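Pultine Bench Safety Guide, printed edition -- 4 stars
Reviewed by Sinan Ağca

I bought this guide for our club, where we run small desktop arms with students. It has 36 pages and 28 rules, and every rule has one short paragraph about why it exists. I read it in one evening.

The best chapter is the one on cables. It asks that you fix every cable before the first power-on, and that you keep the USB line outside the reach of the arm. We were careless with this. Now we check it each time, and it takes six minutes for the whole room.

The part on marking is also good. It wants a label on each drop target and a raised border on the table, so small parts stay on it.

I take away one star for the emergency stop chapter. It is written for big machines with a red button, and on a small arm you have only the power plug. Also the binding is weak -- my copy lost four pages in October.

I would still buy it again for a school or a club.

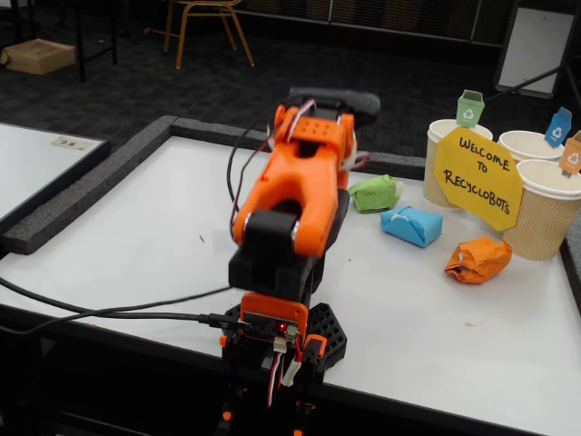

Our recycling table, with the arm and the three sorting cups.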